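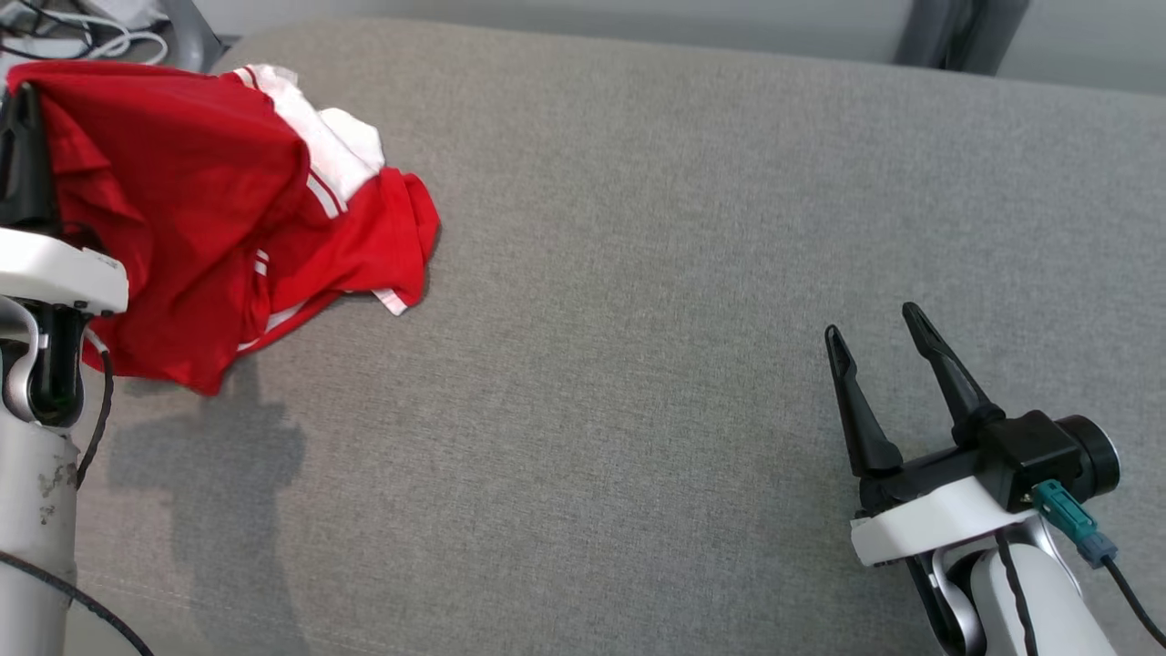
June, started 8.40

Reran the opening-gap test on the Limsakul price file. Lakshmi had found that 7 sessions were stamped an hour early, all of them just after the clocks changed, so the futures price we were comparing with the cash open was the wrong one. Corrected the stamps by hand and kept the old file under its old name.

After the fix there are 2093 sessions left. Futures and cash open agreed in direction on 1270 of them. Slightly lower than last time. Most of the drop comes from small moves, where the rounding in the Rekel feed matters more than I had allowed for.

Split by size of the overnight move next. The big falls still look the same as before - weak futures, weak open, then very little pattern by the close. I would not trade on it.

Wilura and Zurnier both dropped out of the index sample partway through. I had been carrying their last price forward, which flattens the average. Took them out from their final trading day and reran. Change is in the third decimal place.

Indira Varma asked whether dividends are in. They are not. Need the ex-dates from her before the monthly table can go round.

11.15 - second run matches the first. Saved both.

To do: ex-dates, rounding check on Rekel, redo the chart with a 5 day average. Lakshmi has the script until after lunch, so don't edit the shared copy.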